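The old tower is open again

I bought the Wornance tower in April, used, on the promise that it "just needed memory." People say this about computers the way they say a house just needs paint. So far it has needed memory, a fan and 3 evenings of my life.

Side panel off, it's mostly cable. The orange bundle droops through the middle of the case like something left over from a parade, and every slot I want is behind it. I've moved it 14 times. It comes back.
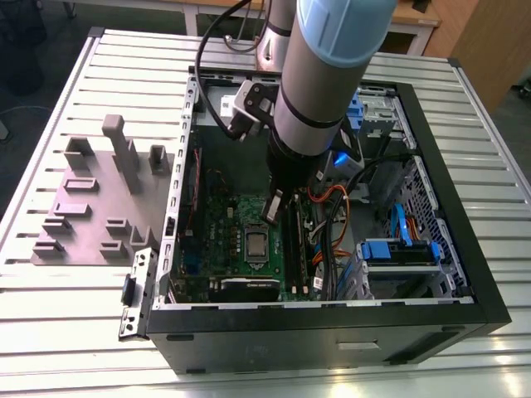 Gorazd Georgiou commented under my last post that I should pull the graphics card first and tie the cables back to the drive bay, and that 30 minutes of doing this would have saved me April. Noted, Gorazd. I've ordered the ties.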